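Kokdale reabre oficina de restauro e promete deitar fora menos cadeiras do que no ano passado

Comunicado de imprensa
Para divulgação imediata

A Kokdale, oficina de carpintaria e restauro de mobiliário, inicia em setembro o programa Grosel, um serviço de recolha, reparação e revenda de móveis de madeira maciça que os donos já tinham condenado ao contentor. A empresa admite que a ideia não é nova. Os avós dos seus carpinteiros chamavam-lhe "arranjar a cadeira" e não emitiam comunicados.

O Grosel arranca com capacidade para 60 peças por mês. São aceites mesas, cadeiras, cómodas, bancos e aparadores, com ou sem gavetas, com ou sem a perna que falta. Ficam de fora os móveis estofados, os colchões (a pergunta chega todas as semanas) e tudo o que tenha sido montado com uma chave sextavada e um suspiro.
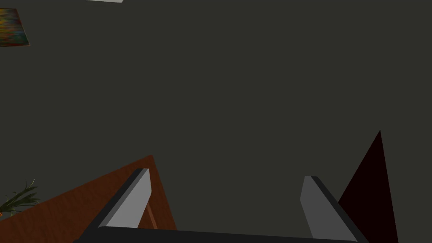
O preço de uma reparação simples, que inclui recolagem de juntas, substituição de parafusos e acabamento a óleo, é de 18 euros por cadeira. Quem preferir entregar o móvel sem o querer de volta não paga nada, desde que o traga até à porta da oficina. O transporte de um guarda-fatos por três lances de escadas continua a ser uma questão entre o proprietário e os seus amigos.

Durante a fase de ensaio, a Kokdale recebeu 600 móveis e conseguiu recuperar 500. Os restantes foram desmontados para aproveitamento de tábuas, ferragens e puxadores, estes últimos muito procurados por clientes que perderam apenas um e descobriram que o modelo deixou de se fabricar na década de setenta. A oficina guarda-os em gavetas, por ordem de tamanho e, dentro do tamanho, por ordem nenhuma.

O que acontece a cada móvel

À chegada, a peça é avaliada por um carpinteiro, que preenche uma ficha e abana a cabeça. O abanar de cabeça não é vinculativo. A ficha indica a espécie de madeira, quando é possível identificá-la debaixo das sucessivas camadas de tinta, o estado das juntas e a presença de caruncho. Os móveis com caruncho ativo passam primeiro por tratamento, numa divisão separada, e só depois são apresentados aos outros.

Segue-se a reparação estrutural. A oficina usa cola animal nas peças antigas e cola branca nas recentes, e pede encarecidamente aos particulares que deixem de usar supercola em ambas. Uma junta colada à pressa demora mais tempo a desfazer do que a fazer de novo, e o orçamento reflete esse tempo.

O acabamento é discutido com o cliente. Por regra, a Kokdale conserva as marcas de uso: riscos, nódoas de tinta permanente, o círculo deixado por um copo num Natal qualquer. A pedido expresso, lixa tudo. A pedido expresso, também pinta de branco, embora reserve o direito de perguntar duas vezes.

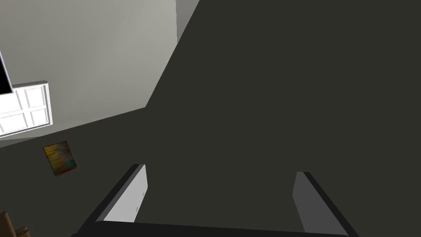
Parceiros do programa

As ferragens são fornecidas pela Bailly, que reproduz dobradiças e fechaduras a partir do original, ou do buraco onde o original esteve. A gestão das marcações fica a cargo da plataforma Nesix, através da qual os clientes podem acompanhar o estado da reparação. Os estados possíveis são "recebido", "em reparação", "pronto" e "estamos à espera que seque". A experiência da fase de ensaio indica que o último é o mais consultado.

Venda ao público

As peças doadas e recuperadas estarão à venda na loja da oficina, todas as manhãs a partir das 10 horas. Não há reservas por telefone. As medidas vêm na etiqueta, e a Kokdale recomenda que se meça a sala antes de comprar e a porta antes de medir a sala. As devoluções são aceites no prazo indicado no talão, incluindo as motivadas por portas.

As aparas e os restos de lixagem sem verniz podem ser levantados gratuitamente à entrada, em sacos trazidos pelo próprio. Os restos com verniz seguem para tratamento adequado e não servem para a lareira, por muito bem que pareçam arder.

Sobre a Kokdale

A Kokdale fabrica e restaura mobiliário de madeira por encomenda. Trabalha com particulares, escolas e restaurantes, por esta ordem de pontualidade no pagamento. A oficina dispõe de secção de torneamento, estufa de secagem e uma serra de fita mais velha do que a própria empresa.

Informações para a imprensa

Os pedidos de visita à oficina devem ser dirigidos ao balcão da Kokdale durante a manhã. Recomenda-se calçado fechado e roupa que já tenha conhecido melhores dias.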